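Cornwood's winter slump went on at Dremville on Tue 18 February, a 31-17 defeat that leaves them with four losses in a row. The running game managed 40 yards all night and the defence gave up 203 through the air, most of it before half-time.

Flurnel come to town next. They have not lost since early January and have the best pass rush in the league.
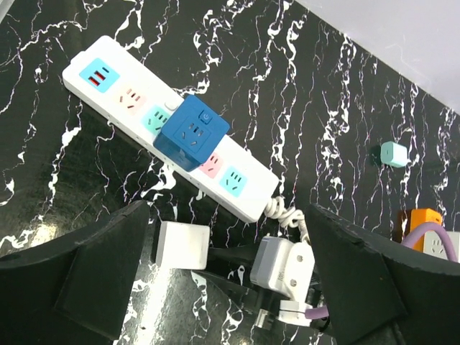 Cornwood's line allowed 7 sacks at Dremville, and the left tackle is still doubtful with a sore knee.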